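Quiénes somos

Inicio — Quiénes somos — Qué hacemos — Empleo — Contacto

Ulico es una empresa de software para robots manipuladores. Tenemos nuestra oficina y nuestro laboratorio en Bonerside, en el mismo edificio, con una puerta entre los dos que casi siempre está abierta. Somos cinco personas. Escribimos programas de percepción, de planificación y de control para brazos robóticos que deben coger objetos blandos o irregulares y dejarlos en otro lugar sin dañarlos.

No fabricamos brazos ni pinzas. El cliente los compra al proveedor que prefiere y nosotros trabajamos con lo que ya tiene instalado. Esta decisión la tomamos al principio y la mantenemos, aunque a veces nos ha costado un proyecto.

Cómo empezamos

Los primeros años hicimos trabajos por encargo: controladores para cintas, calibración de cámaras, una herramienta para leer registros de movimiento que todavía se vende un poco. En esos trabajos encontrábamos siempre el mismo problema. La percepción la escribía un equipo, la planificación otro, y el control venía cerrado por el fabricante. Cuando la pinza llegaba dos centímetros demasiado a la izquierda, cada equipo enseñaba sus gráficas y todas las gráficas eran correctas.

Decidimos entonces escribir las tres capas juntas y con un solo reloj. De ahí salió Dumavstead, que hoy es nuestro producto principal y ocupa la mayor parte de nuestro tiempo.

Qué es Dumavstead

Dumavstead recibe las imágenes de las cámaras de muñeca y de una cámara fija, calcula dónde está el objeto y propone una trayectoria para cada brazo. El ciclo completo, desde la imagen hasta la orden al motor, dura 40 milisegundos en el ordenador que recomendamos. En ordenadores más viejos dura más, y lo decimos en el presupuesto.

El programa tiene estas partes:

Percepción. Estima la posición y la orientación del objeto, y también la confianza de esta estimación. Si la confianza es baja, el brazo no baja. Se separa un poco, mira desde otro ángulo y vuelve a calcular. Los fondos con manchas, vetas o dibujos repetidos son lo más difícil para nosotros, y por eso los usamos mucho en las pruebas.

Planificación. Reparte el trabajo entre dos brazos que comparten el mismo espacio. Cada brazo reserva un volumen durante un tiempo, y el otro debe esperar o rodearlo. La primera versión esperaba demasiado. La actual rodea más, y a los operadores les parece más natural.

Control. Regula la apertura de la pinza y la velocidad de los últimos centímetros. Para fruta usamos un perfil lento, que se puede cambiar en un archivo de texto sin compilar nada.

Herramientas. Un visor sincroniza las cámaras con las posiciones de las articulaciones y permite parar en cualquier instante. Es la parte menos vistosa y la que más agradecen los técnicos, porque con ella pueden contestar a la pregunta «¿qué veía el brazo en este momento?» sin llamarnos por teléfono.

El trabajo con fruta

La fruta es nuestro banco de pruebas más frecuente. Cada pieza tiene otra forma, la piel brilla de manera diferente según la luz, y una pinza de dos dedos no perdona un error de orientación. Nos interesa mucho la diferencia entre lo que se ve desde la muñeca, muy cerca y con los dedos dentro de la imagen, y lo que se ve desde fuera, donde aparecen los dos brazos y el espacio que comparten. El programa tiene que reunir las dos vistas en un solo modelo.

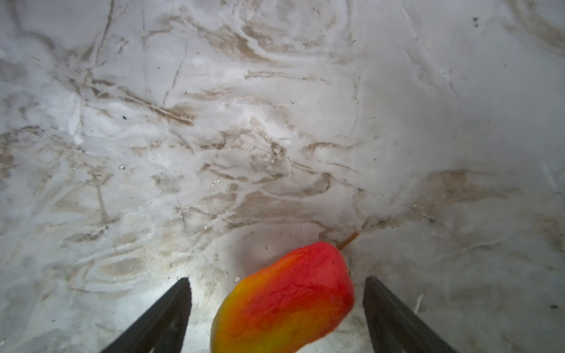
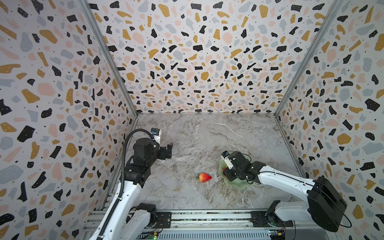 Kiiskinen nos escribió en julio que el visor les había servido más que el planificador, que con él su turno de noche ya encontraba solo las cámaras mal calibradas, y que la documentación en español seguía siendo peor que la inglesa. Pedían también que el perfil lento fuera el perfil por defecto para toda instalación nueva.

En las dos críticas tenían razón. El perfil lento viene activado desde la última versión. La documentación la estamos escribiendo de nuevo, capítulo por capítulo, y el de calibración ya está publicado. Los otros capítulos llevan una nota al principio que dice si son texto nuevo o traducción antigua.

Cómo trabajamos

Antes de firmar un proyecto pedimos al cliente una grabación de su puesto de trabajo, con su luz normal y sus objetos normales. No la queremos ordenada. Con esta grabación hacemos una primera evaluación y le decimos por escrito qué objetos creemos que funcionarán y cuáles no. La evaluación no se cobra.

Después instalamos el programa con la velocidad limitada. Cada tarea se repite 100 veces, con el objeto en posiciones distintas, y entregamos al cliente todos los registros, también los de los intentos fallidos. El límite de velocidad lo quita el cliente, cuando lo considera oportuno.

Publicamos una versión nueva cada tres meses. Entre versiones solo corregimos errores — ninguna función nueva, tampoco cuando es pequeña y alguien la pide con mucha amabilidad. Hoy mantenemos 16 configuraciones diferentes de brazo y pinza, y cada una tiene su propia prueba automática que se ejecuta durante la noche.

Lo que todavía no hacemos bien

Los objetos transparentes o translúcidos nos dan estimaciones de profundidad poco estables. Con recipientes de este tipo recomendamos fijar su posición a mano en la configuración.

Tampoco estamos contentos con la recuperación después de una caída. Si el objeto se escapa de la pinza, el programa lo busca, pero a veces lo busca en el sitio equivocado durante demasiado tiempo. Estamos trabajando en ello.

Y no hacemos navegación ni robots móviles. Nos lo preguntan con frecuencia y preferimos indicarlo aquí.

Trabajar en Ulico

Buscamos a una persona con experiencia en estimación de pose y con paciencia para el trabajo de laboratorio. El idioma de la oficina es el español, que para la mayoría de nosotros es la segunda o la tercera lengua, así que hablamos despacio y escribimos mucho. No pedimos un título concreto. Pedimos código propio que se pueda leer y una explicación corta de un error difícil que usted haya resuelto.

Visitas

El laboratorio de Bonerside se puede visitar los jueves por la tarde, con cita previa. Si desea traer sus propios objetos para una prueba, escríbanos antes con las medidas y el peso. La entrada está en el patio, a la derecha de la rampa de carga.

Última revisión de esta página: 2025-08-03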